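Search the site
Type and press enter
Skin & Treatments | Clinic News

Dermal fillers for the hands: what we now offer at Ferkthorpe

02/02/2022

3 comments | Share | Tweet | Pin

From this month, patients at our Ferkthorpe clinic can book treatment for the backs of the hands. We have had a steady stream of enquiries about this, mostly from people who already come to us for their face and have noticed that their hands no longer match. The product we are using is Privier, a hyaluronic acid filler made for thin skin. This item covers what the treatment is, who it suits, what it costs and how to prepare.

Why hands change

The skin on the back of the hand is thin and has very little fat beneath it. With age that fat gets thinner still, and the veins, tendons and small bones start to show. The skin also loses collagen and elastin, so it does not spring back when pinched. Most people notice the first changes in their forties, though it can be earlier in people who are very slim or who exercise a great deal.

Sun is the other large factor. Hands are out in daylight most of the year and are washed many times a day, so any sun cream put on in the morning is gone by ten. The brown marks that people call age spots come from sun exposure over many years. A filler does nothing for brown marks. If those are your main concern, please say so when you ring and we will book you in with the laser team at Escobedo Road instead.

What the treatment involves

The first visit is a consultation and lasts half an hour. We look at both hands in good light, take a medical history and ask about any earlier treatments. No filler is given at this visit. You will be sent home with a written quote and a consent form to read in your own time.

On the day of treatment we clean the skin and put on a numbing cream, which needs 20 minutes to work. The filler is placed with a blunt-ended cannula through one or two small entry points on each hand. A cannula moves past blood vessels more easily than a needle and usually causes less bruising. Once the gel is in place the practitioner spreads it with firm massage. Some patients find the massage the least comfortable part, but it does not last long.

Most people need 2 ml in total, shared between the two hands. Very slim hands may need more, and we would normally add it at a second visit and not try to do everything at once.

The clinic sister will ask you to sit still for ten minutes afterwards with your hands raised on a cushion. You can then go home. We would prefer that you did not drive yourself, as your grip may feel stiff.

The first two weeks

Swelling is normal and is at its worst on the second day. Rings can become tight, so take them off before you come and leave them off for a week. Bruising happens in a fair number of patients and fades in the usual way. The hands may feel full or a little lumpy for several days. Do not massage them yourself unless we have asked you to.

For the first 48 hours, keep to light jobs. Avoid heavy lifting, gardening, the gym, saunas and very hot water. Washing up can wait or be done by somebody else, and if it can't, wear gloves and keep the water lukewarm. Sleep with your hands on a spare pillow if you can manage it. Paracetamol is fine for soreness. If you take aspirin or a blood thinner on prescription, do not stop it without speaking to your GP.

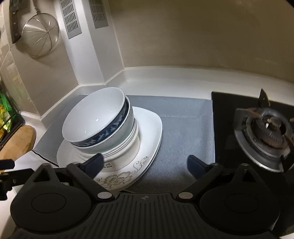
When to ring us

Please ring straight away if the skin on your hand or fingers turns white, grey or a mottled purple, or if you have severe pain that gets worse. These can be signs that a blood vessel is blocked. It is rare, but it needs treating the same day. Ring also if the hand becomes hot, red and more painful after the third day, as this may be an infection. Out of hours, the clinic number goes through to the practitioner on call. If you cannot get through, go to A&E and take your treatment card with you.

Tingling on the first evening is common and normally settles by morning. If your fingers are still numb the next day, let us know.

Who should wait

We do not treat anyone who is pregnant or breastfeeding. We will also ask you to wait if you have eczema, a cut or any infection on the hands. People with rheumatoid arthritis, Raynaud's or carpal tunnel syndrome need a longer consultation, and in some cases we will say no. The same goes for anyone who has had a bad reaction to a filler or to a local anaesthetic.

If you have had lymph nodes removed from one armpit, tell us when you book. We will want a letter from your consultant before going any further.

We treat adults only. There is no upper age limit, and the oldest person on our waiting list when it opened was well past 80.

Prices and appointments

Treatment of both hands with Privier costs £529. If a second session is needed to add more product, the two sessions together come to £814. The consultation fee is £66 and is taken off the price if you go ahead within three months. The review at two weeks is free.

Appointments are on Tuesdays and Thursdays, with a late session on the second Thursday of the month. The late session fills first. If you want your hands done before a wedding or another event, book at least four weeks ahead so that any bruising has gone and there is time for a review.

Please note that the Ferkthorpe car park is shared with the dental practice — use the bays marked in yellow.

How long it lasts

Results vary from one person to the next. Hands move all day, and the gel is slowly broken down by the body. As a guide, we tell patients to expect between six months and a year. After that the hands go back to how they would have been without it. Some people top up once a year and some have it done only the once.

If you do not like the result, hyaluronic acid filler can be dissolved with an enzyme. We keep this in the building at all times. There is a small risk of allergy to the enzyme, which we go through at the consultation.

Looking after your hands between visits

A good hand cream does more than people expect. Choose one with glycerine or urea and put it on after every wash, while the skin is still slightly damp. The Gurkau hand balm we stock at reception is thick and unscented, and is best kept for bedtime. A plain cream from the chemist will do for daytime.

Use SPF 30 or above on the backs of the hands every morning, and keep a tube in the car. UVA passes through the side windows, so long drives count. Wear cotton-lined gloves for cleaning, and take them off every so often so your hands do not sweat inside them. Wait until the swelling has gone before putting retinol cream anywhere near the entry points. After that it can be used two or three nights a week if your skin puts up with it.

Dates to note

The Ferkthorpe clinic will be closed for decorating for one week in July. Reviews that fall in that week will be moved to Escobedo Road, and reception will ring everyone affected. Gift vouchers can be used against hand treatments, but the consultation still has to come first, and the voucher is refunded if we decide that treatment is not suitable.

To book, ring reception or use the form on the contact page. Please have a list of your current medicines to hand.

Filed under: Hands, Fillers, Aftercare
Share this | 14 shares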